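Driteck Flowers, two-arm teleop demos
README, last touched 2025-09-08

Hi! I recorded these over July, driving both arms by remote control, and I'm still a little obsessed with them. The job is handling artificial flowers on a white table: blue hydrangeas, red roses, loose leaf sprigs. I wanted something fiddly, and wow, did I get it.

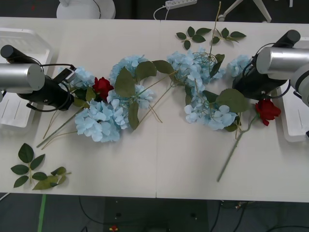 There are 1000 episodes in total, and 784 of them I'd call clean. Another 213 have a dropped stem or a second try at a grasp (I kept them in, they're great for learning recovery). The last three are partial logs, so skip those unless you like pain.

Each episode folder has joint positions, gripper state and video. Timestamps are shared across both arms, but check the Zosemel loader notes before you resample anything! 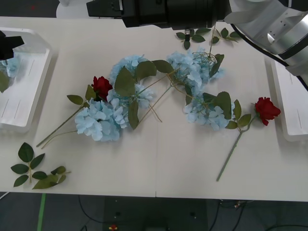
Known headaches: thin stems are hard to see from the fixed view, and my left hand was clumsy early on, so expect jerky motion in the first 31 episodes. Questions or bugs go in the Broltport tracker, and I do read them all.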